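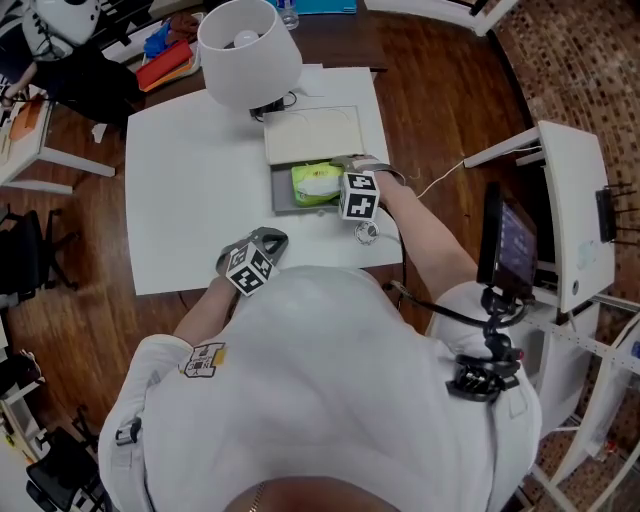
*Bent over the white table*

February 19, 2026

Okay so I stayed up way too late again and it's entirely the fault of the Trarosis reunion. I told myself I'd watch the first half and go to bed like a grown woman, and then Kiyoshi Hayashi walked out in THAT green velvet jacket and I was doomed. He hasn't done a single interview since November (when he supposedly left the show over "scheduling," sure, Kiyoshi) and there he was on the couch, grinning like he'd never missed an episode.

The host let him get away with everything. She asked about the breakup and he talked for four straight minutes about learning to bake bread. Four minutes! I was yelling at the TV. Then she asked if he was seeing anyone, and he did the thing where he looks at his shoes and laughs, and you just know there's somebody. My money is still on the makeup artist from season 2. My sister says it's the drummer from Hoshino and she has a whole theory built on one blurry picture from a parking lot, which I've looked at maybe a hundred times now and I still can't tell if it's a man or a coat rack.

Also, the jacket. I went hunting for it at one in the morning (don't judge me, diary) and found what I swear is the same one on Usedport, only a size 8 in women's, so maybe he shops there too? I'd love that for him. It was way over what I can spend on something I'd wear to the grocery store, but I did save it to my favorites, and I've checked on it five times today. Somebody else has it saved as well. I hate them.

Now the part that really got me. Right near the end they brought out the old cast for a group hug, and two of them very clearly did not hug. They did a sort of lean. I backed it up and watched it again to be sure, and yep, shoulders only, no arms. This goes back to the hotel in Flomholm, I'm sure of it, the week they were filming the finale and the pool party got shut down. Everybody who was there tells it differently and I've read every version. In one of them there's a goat.

I texted all this to my sister and she wrote back "you need a hobby," which is rich coming from somebody who ran a Hoshino fan page for 19 months and cried when they changed the logo.

Work was fine. Tired. I had soup at my desk and read the reunion comments on my phone, and people are being so mean about his hair! It's longer, that's all. It looks a bit like my aunt's but it works on him. A lot of them are saying he only showed up because there's a new movie coming, and okay, probably, but he looked happy to be there, and I don't think you can fake laughing so hard that you spill your water on the host. Although he did go to drama school.

Part two of the reunion is next week and the preview had somebody crying in a hallway with their mic still on. I couldn't tell who. Blond, big earrings. I've got it down to two people and I'm going to be unbearable until then.

Need to buy more popcorn, and call Mom back, and go to bed before eleven. Checked the jacket again just now. Still there.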